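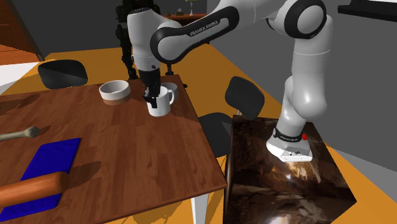 Skirnilbridge Abolition Shelf

A catalog of books and pamphlets on slavery, forced labor and the campaigns against them, with publisher blurbs and subject tags. Compiled by Blandine Barbier and Mathias Trummer from the shelf lists of the Skirnilbridge reading room.

Contents

The catalog has 1795 records, one per edition. A reprint with a new introduction gets its own record. A reprint with only a new cover does not.

titles.csv - title, subtitle, author, year, publisher, page count
blurbs.csv - jacket or catalog copy, one row per record, blank where we found none
tags.csv - record number and subject tag, as many rows as needed
sources.txt - where each blurb was copied from

All files are UTF-8 and comma separated. Join them on record_id.

Tags

There are eight top-level tags: trade, plantation, domestic, debt bondage, prison labor, trafficking, abolition, memoir. A record can carry more than one. Blandine tagged everything published before 2000 and Mathias tagged the rest, so expect some drift between the two halves. "Domestic" is used more freely in the later one.

Known problems

Almost 80 records have a blurb from a different edition than the one listed. They are marked edition_mismatch = 1.

Page counts from the Malum lists include front matter. The others mostly do not.

The publisher Hämmerli appears under two spellings, with and without the umlaut. We kept what was printed on the title page.

Blurbs repeat the publisher's figures for the number of people enslaved today. These differ a lot from book to book depending on year and definition. Do not use them as data.

Older pamphlets quote language that is offensive now. It has been left as printed.

Loading

The import script was written for Cemoter, the reading room's shelf software, but the files open in any spreadsheet. Set record_id to text on import or the leading zeros will be lost.

Use

Titles, tags and notes are free to reuse with credit. Blurbs belong to their publishers - ask them before reprinting one in full.

Corrections

Send the record_id, the field and the right value, with a scan of the title page if you have it. Fixes go in each February.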